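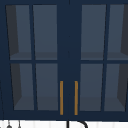 My project this semester was about getting a robot to open a door and then remember what it was supposed to do next. It sounds like the easiest thing ever, and I honestly thought I'd be finished early (ha). The task comes from a set of simulated kitchens we use in the Lestberg lab, and the one I picked has a navy wall cabinet over the sink with two glass doors and a pair of slim brass-colored bar handles right next to each other near the middle. Those handles ended up eating most of my spring. They're close together and look almost the same, so my first policy kept aiming for the space between them and closing on nothing at all.

My advisor for this was Sandro Marino, who let me take over one corner of his Soltik code and was very patient with my questions. The full task has 2 stages. In the first one the arm opens the cabinet, and in the second one it takes out whatever the instruction names and sets it on the counter.

What I wanted to find out

The usual way in our group is to train one policy on the whole thing, start to finish. I wanted to know if it helps to split the task in the middle and give the second half its own camera view, picked after the doors are open. I called my version Ernon, mostly so my folders would stop being named "new_policy_final_b."

How I trained it

I used 3000 simulated demos, all in the same kitchen, with the object and its spot on the shelves changed each time. Both versions saw exactly the same demos. I ran each setup with 3 random seeds, and every seed took a whole night, so my laptop and I got very used to checking plots at 6 in the morning.

For the split version I also needed a rule for when to switch stages. I tried a learned switch first and it was super jumpy – it would decide the doors were open while they were still moving. I ended up using the door angle straight from the simulator. That's kind of cheating, I know, and a real robot would have to estimate it from something else.

The part I didn't expect

I figured grasping would be the weak spot in stage two. It was finding the object! A little oil bottle is tiny next to a whole open cabinet, and it's a greenish thing against dark blue walls. When I shrank the camera image down to the size our network takes, there was hardly any bottle left. The single policy often reached for the middle shelf even when there was nothing on it, I think because lots of the demos had objects up there. Cropping the view to the inside of the cabinet before shrinking it helped more than any other change I made.

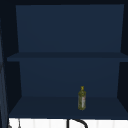
Results

Ernon beat the single policy on all of the seeds. The gap was big for small objects on the bottom shelf and pretty much gone for large ones like the cereal box. Opening the doors came out the same for both, which makes sense, as I didn't change anything there. When I turned the crop off but kept the split, most of the gain went away. So my big idea (the split) did less than the boring one (the crop), and I've rewritten my abstract to say so.

What I'd do next

I want to try a second kitchen before I believe any of this too much. There's one in the Sithole set with open shelves and much lighter walls, and my guess is the crop will matter less there. I'd also like to bring back the learned switch with a short delay added. Sandro thinks the delay will just hide the problem, and he may be right, but I've got the summer to find out. My training configs and the seed-by-seed plots are in the project folder, under the name with the fewest underscores.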